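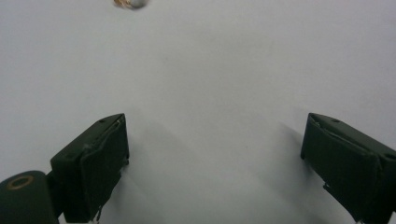 Javiera Godoy asked last term why we bother writing down the tries that went wrong, when the learner is only ever going to be shown the good ones. I liked the question so much that I have moved it to the front of these notes, and I'd like you to keep it in your pocket while you read the rest.

Unit 11: Gathering Examples by Hand
Pascual Salinas, Tridstead workshop course

My short answer to Javiera is that you don't know yet which ones are the good ones! A try that looked clumsy to you may hold the only case where a piece was picked up from an awkward side, and a lovely smooth one may be the same lovely smooth one you did ten times before. So we keep everything, we label it, and we let the sorting happen later, with a cool head and a cup of something.

What we are after

An example, for our purposes, is one full run of the task from hands at rest to hands at rest. We record what the cameras see and how far the fingers are open at each moment. A Himard set (the one you will be handed in the second half of the course) has 900 of these, and I promise it did not get that way in an afternoon. Your own set for this unit needs 27, done in two sittings, with a proper break in the middle. Tired hands start cutting corners, and the learner will copy the corners you cut just as faithfully as it copies everything else.
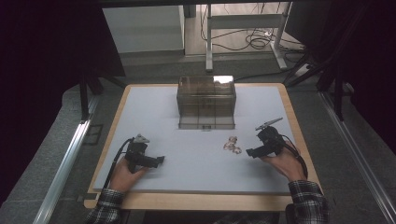

Variety is where most first sets fall down, and I say this with great fondness, having made a very dull first set myself. People find a starting layout they like and go back to it every time, a little more neatly each time. Before each run, change something you can name. With small pieces and a lidded box, like the clear one standing toward the far side of the board, you might turn the box, bring it nearer, or move the pieces out from the middle toward one hand. Write the change in the log before you start, in plain words, so that whoever reads it at Quiroga next spring can follow you.

Pace and pauses

Go slower than feels natural, but don't freeze. If you need to think, think before the run. Long pauses in the middle teach the learner to stop and wait, and then we all stand there waiting with it.

For next time

Bring your log, including the runs you were not proud of. Pick one of those and be ready to talk us through it for a few minutes. Read pages 11 to 15 of the Totevmont booklet as well, and skip the box on timing, which we'll do together.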